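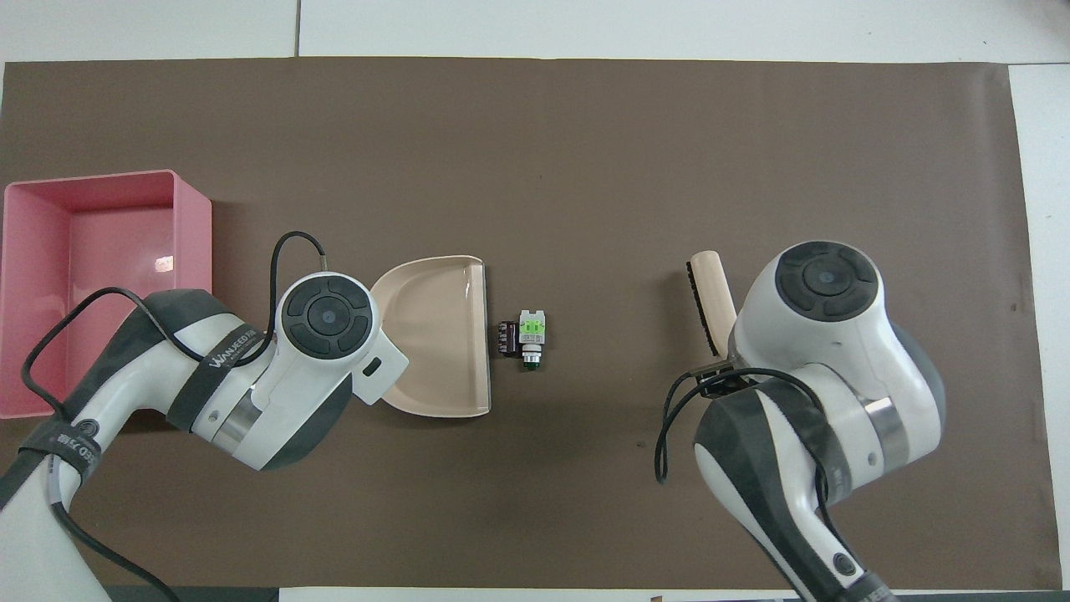
Dustpan on the left arm, brush on the right, one push-button switch between them.

I have sat through a lot of talks on planning software, and the demo is always a stacking task. Blocks stay where you put them. Give me sweeping any day, if you want to see a planner sweat.

At Miltberg we ran our tabletop cleanup on Multel, a planner that scores 1000 candidate paths before it moves a finger. It is very proud of this. In our February runs, 600 of them were thrown out because the brush hit the dustpan, which struck me as odd, given that the brush hitting the dustpan is most of what sweeping is.

The usual fix is more: more samples, a better contact model, a bigger bill. I think the fix is to stop treating touch as a crime. Yip, our little force controller, is 400 lines long and has no opinion about the future. It pushes until something pushes back, then eases off. I would let the planner get both tools near the mess and then hand Yip the keys.

The Brorent people call this giving up on planning. I call it knowing when to stop, and I'd like to see it in the next release.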